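3.2 Collecting the demonstrations

All of the examples used in this paper were collected on one table, by people, by hand. No scripted episodes. We tried scripting early on with the Esine planner and threw it out – the motions were too tidy and the policy learned to wait for objects to be exactly where the script had put them. So, teleoperation. Slower, messier, better.

The task set is soft goods moved in and out of bins. Cloths, caps, a few other things with no fixed shape. We picked soft goods as the earlier Jurkilora set (Section 2) was nearly all rigid parts and our policy trained on it fell over the moment anything folded. Arms are mounted opposite each other so that either one can reach the middle of the table, and so an operator can choose which hand does the work. The layout is in Figure 2. Bins are not fixed down. Operators were told to leave them wherever they ended up, and to turn them a bit between episodes if they had got too square.
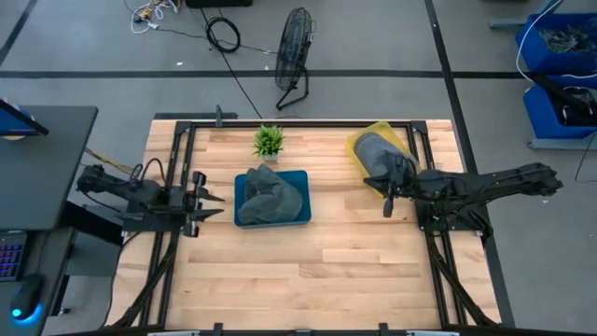 Figure 2. Collection table, fixed camera view. Two arms facing each other, one teal and one yellow bin, each with a cloth in it.

Total after cleaning is 3535 episodes. We removed 401 before training, reasons below. Six operators took part, all of whom did a practice block first that was never recorded. Fang and Debnath ran the sessions and Choi did the logging side. Collection was finished on 2021-09-30 and the set has been frozen since then; anything gathered later is not in the numbers in Section 5.

Each episode is one instruction, one attempt. The instruction comes up as plain text ("put the cloth in the other bin", "take the cap and set it down on the table") and the operator reads it, does it, marks it done. We kept failed grasps in as long as the operator recovered inside the same episode. This matters quite a lot. In a first round we had asked people to restart after any slip, and the resulting policy had no idea what to do when a fold came out of the fingers. It would close on air and carry the air over to the bin. After we let the slips stay in, this mostly went away (see ablation, Table 4).

Reasons for removal, in order of how common they were: wrong instruction followed; object left the table; arm hit its joint limit and the operator gave up; logging dropout on one or more streams. The last group was our own fault. The Vornell logger buffers to memory and writes at the end of an episode, so a long episode could lose its tail if the next one was started too fast. Choi patched it in April with a forced flush. We did not try to rescue the damaged ones.

Caps turned out to be the hardest object by a fair way, harder then the cloths. A cloth can be pinched nearly anywhere. A cap has a stiff brim and a soft crown, and which part you go for decides everything after. Operators did not agree on this. Some always took the brim, some pinched the crown from above and let the rest hang. Slaoui wanted one agreed grasp written into the instructions, Fontana wanted it left open. We left it open. Two modes in the data is a problem for a plain regression loss and we expected to see averaging between the two – a gripper going for the join between brim and crown and getting neither. That did happen with the baseline. The mixture head in Section 4 was added for exactly this.
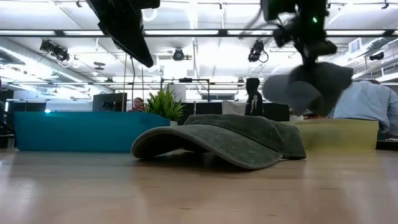 Starting pose was the other thing we had to get right for caps. Left to themselves people put a cap down the same way each time, crown up, brim facing them. So we printed a sheet with 11 starting poses, including crown down and brim away from the operator, and the session lead called out a pose before each reset. Cloths got no sheet. For those the instruction was just to drop it from a bit of height and not fix it up after.

Reset time was a real cost. For short tasks the reset took longer than the episode did. We worked around this by pairing tasks, so that the end state of one was a valid start for the next: cloth into bin, then cloth out of bin. Pairing halves the resets but it also ties episodes together, since a bad placement in the first becomes a hard start in the second. We think that is good for coverage. It does mean that neighbouring episodes are not independant, so the train and test split is made by session and never by episode. Earlier drafts split by episode and the scores were too high. The numbers in this version replace those.

What was recorded: joint positions and gripper opening for both arms, the operator commands, all camera streams, the instruction text, and a done flag. No force sensing. Commands and measured positions are stored separately and we train on commands. Training on measured positions gave weak grasps – the fingers stop at the surface of the cloth and the policy learns to stop there as well, with no squeeze. Lighting was left as is, the room's own overhead lights. Other people were working in the same space during collection and no attempt was made to keep the background still, which we see as useful variation but have not tested on its own.

Labels were checked in a second pass by someone other then the operator. The checker watched the playback at double speed and could mark an episode as keep, drop or unsure. Unsure went to Debnath. The checker also trimmed idle time at the start, where the operator was still reading the instruction. Idle frames at the end were kept, as the policy needs to learn to stop.

Preprocessing of the streams followed the Yen pipeline with one change, the resampling step, described next.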